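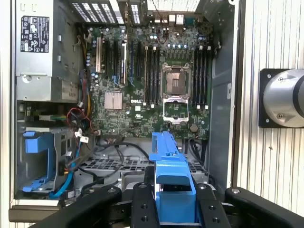
Volume 2, Issue 6

Milthorpe Recipe Cards: README

Last changed January 31, 2020

What this is

A set of 732 recipe cards typed up from the kitchen files of the Milthorpe community cookbook, with the ingredients and steps split into fields so they can be searched and scaled. Most of the recipes are for the home cook: soups, braises, fish, baked goods, pickles, a long run of puddings. The cards were typed by Beryl Treloar and Jordan Sowerby. Chia-hao Lai set up the fields and wrote the scripts that check them. Smaranda Chiriac went through the baking cards and fixed the oven temperatures.

This issue replaces Volume 2, Issue 5. If you have the older files, delete them first. The card numbers changed in the fish section and the two sets will not line up.

What is in the folder

cards.csv -- one line per recipe
ingredients.csv -- one line per ingredient per recipe
steps.csv -- one line per step
units.txt -- the list of allowed units and their short forms
names.txt -- ingredient names and the spellings that were folded into them
changes.txt -- what was changed in each issue

All files are plain text, UTF-8, with commas between fields. Fields that have a comma in them are in double quotes. There are no line breaks inside a field.

Fields in cards.csv

card_id: a number. It never gets reused, even if a card is removed.
title: the title as written on the card, with spelling fixed.
section: one of 11 sections, the same as in the printed book.
serves: a whole number. Blank if the card did not say.
yield: used for things that are not served by the person, such as "2 loaves" or "6 half-pint jars".
oven_f: oven temperature in Fahrenheit. Blank if no oven is used.
time_total: minutes from start to finish, with resting and chilling included.
source: who sent the card in, if they agreed to be named.
note: anything written on the card that is not a step.

Fields in ingredients.csv

card_id: matches cards.csv.
line: the order on the card.
amount: a decimal number. One third is stored as 0.333.
unit: from units.txt. Blank for things that are counted, like eggs.
name: from names.txt.
prep: "chopped", "at room temperature", "peeled and grated" and so on.
optional: yes or no.

Fields in steps.csv

card_id and line work the same way as above. The text field is the step in full. Where a card had one long paragraph we broke it at the points where the cook would stop and do something else. Where it had numbered steps we left them alone, even when a step was very long.

An example, card 214

Braised leeks with mustard, serves 6. Vegetables section.

6 medium leeks, trimmed and split lengthwise
3 tablespoons butter
1 cup chicken stock
1 tablespoon grainy mustard
0.5 teaspoon salt
black pepper (optional)

1. Rinse the leeks well between the layers and pat dry.
2. Melt the butter in a wide skillet over medium heat. Lay the leeks in cut side down and leave them until browned.
3. Turn them over, add the stock and salt, cover, and cook on low for 20 minutes.
4. Lift the leeks out. Stir the mustard into what is left in the pan, boil for a minute, and spoon over the top.

Note on card: "Good cold the next day with a boiled egg."

How amounts were handled

"A pinch" is stored as 1 pinch. "A knob of butter" is stored as 1 knob, and scaling it is up to you. "Butter the size of an egg" shows up on several of the older cards and was turned into 0.25 cup, with the original wording kept in the note field. A can is stored by weight when the card gave one. When it did not, the unit is "can" and the amount is however many cans.

Ranges such as "2 to 3 cloves garlic" are stored at the lower number, with the full range in prep. Jordan wanted two amount fields for this and may still get them in a later issue.

Flour is in cups on nearly every card and we did not convert it to grams. The people who wrote these cards did not all fill a cup the same way, and a weight would look more exact than it is.

Known problems

The game section has wrong serving numbers on some cards. Beryl is checking these against the printed book.

"Shortening", "lard" and "drippings" are kept as three separate names. "Fat" is a fourth, and we don't know which of the others was meant.

Card 388 (Trarnar fish pie) calls for a sauce that is on another card. The link is in the note field as plain text, so the checking script does not see it. Card 401 has the same problem with its pastry.

Canning and pickling cards are typed as they were written. They have not been tested or checked against current safe canning advice. Do not use the processing times in them. Look up a tested recipe for the same food and follow that one.

The allergen field from Issue 4 is gone. It was filled in by a word search and missed too much -- soy sauce was not marked as wheat, for one. Please don't rebuild it from names.txt and put it in front of people who need it.

Checking your copy

Run check.py from the top folder. It looks for card numbers with no ingredients, units that are not in units.txt, and oven temperatures under 150 or over 550. A clean run prints nothing. It needs Python 3 and no other packages. The meringue cards at the low end were looked at by hand and are right.

Using the cards

You may copy, cook from, reprint and change the recipes for any purpose that does not make money. Please keep the source field with the card if it has a name in it. For anything sold, write to Jinlong Tan first. The titles and notes in the Aliyu family cards (source "Aliyu") should be kept as they are, including the spellings, which the family asked for.

The Ivari menu planner reads cards.csv and ingredients.csv directly. It ignores steps.csv, so steps have to be printed from the folder.

Sending corrections

Put the card number first, then the field, then what it should say. One correction per line is easiest. If you have the original card, send a copy of both sides, as many of them carry on to the back. New recipes are held until July, when the next volume is put together.

To do

Second amount field for ranges
Proper links between cards
Metric oven temperatures
Finish game section
Decide about "fat"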